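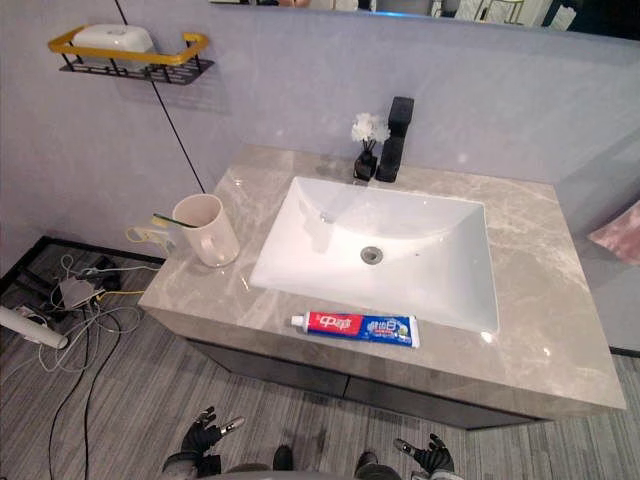 Reading time: 2 min

Section 4. Setting up the basin area

The tap is in, the drain is connected and the sealant has been left alone overnight, so now comes the fun bit! Getting a Tollenar vanity ready for everyday use takes 16 minutes at an easy pace.

You will need: two soft cloths, washing-up liquid, a bowl of warm water and the items you want to keep by the basin.

1. Wipe the whole stone top with a damp cloth and a drop of washing-up liquid, working from the wall towards the front. Dry it straight away with the second cloth. The pale veins really come up once the dust is off.

2. Rinse the basin, then lift the tap lever and let the water run for a full minute. Check inside the cabinet for drips while it runs.

Caution: Never use vinegar, lemon or limescale remover on the stone. These dull the polish, and the mark cannot be wiped away.

3. Choose your back corner for the toothbrush cup. A cup with a handle is lovely here, easy to grab with wet hands when you want to rinse it out. The pink one we chose looks great against the grey.

4. Add something cheerful beside the tap. A slim black vase of artificial white flowers goes beautifully with a matt black tap and never needs watering. Leave enough room for the lever to move freely.

5. Lay the toothpaste along the front edge, cap on, or stand it in the cup if you have small children who like to send it flying.

Note: Wipe toothpaste off the stone the same day. Dried blobs should be softened with warm water, never scraped.

6. Wait 72 hours from fitting before you fill the basin to the overflow. Ordinary hand washing is fine in the meantime.

Looking after the tap

Matt black shows water spots, so give it a quick rub with a dry cloth each evening. Avoid cream cleaners and scouring pads.

For drawer adjustment, go to page 31.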